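Meal Prep & Food Storage, Week 4 handout
Instructor: Isla Haldane
2025-03-10

Notes are short this week, copier was down. Fill in the rest from class.

Cooked grains. Rice, barley, farro all hold fine in the fridge 3 to 4 days. Cool them fast. Spread on a sheet pan, thin layer, then into shallow containers. Not the deep stockpot with the lid on — the middle stays warm for hours and that's where the trouble starts. Fridge at 40 F or below. Buy a thermometer, the dial in the door tells you nothing.

Two hour rule: cooked food doesn't sit out longer than 2 hours total. One hour if the room is over 90 F. Total means total, incuding the time on the table.

Chopped vegetables. Peppers, carrots, celery keep well. Cucumbers get watery by day three. Onions fine but they will perfume everything, so tight lid. Wash greens, spin them, paper towel in the box, change the towel if it's soaked.

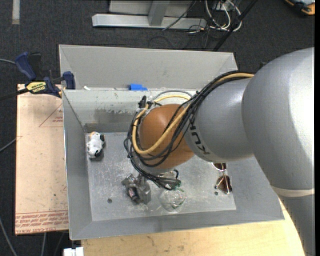 Containers next. Glass vs plastic came up again. Glass doesn't stain, goes in the microwave, heavy to carry. Plastic is light, holds smells (tomato sauce, curry). Metal is fine for the fridge and for carrying, no microwave. Shape matters more than people think. An open bin like the gray metal one with the KUKA arm reaching down into it is easy to get into but does nothing for cooked food, you need a lid that seals. Flat and wide beats tall and narrow for cooling. Leave a little headspace if you're freezing soup, it expands.

Labels. Masking tape and a marker. Name of dish, date cooked. Put the tape on the side, lids wander.

Freezer. 0 F. Soups and stews, 2 to 3 months for best taste. Cooked potatoes go grainy. Lettuce, no. Freeze in single portions, thaw in the fridge overnight. Never on the counter.

Reheating: 165 F all the way through. Stir halfway. Soups to a rolling boil. Only reheat what you are going to eat.

Homework
Plan 8 lunches from one grocery trip. List what gets cooked, what stays raw, what gets frozen. Show wich day each one gets eaten. Cost per lunch if you kept the receipt.
Read the storage chapter, stop at page 49. We skip the canning part, that moves to the September class.

Next week: dressings and sauces. Bring a jar with a lid.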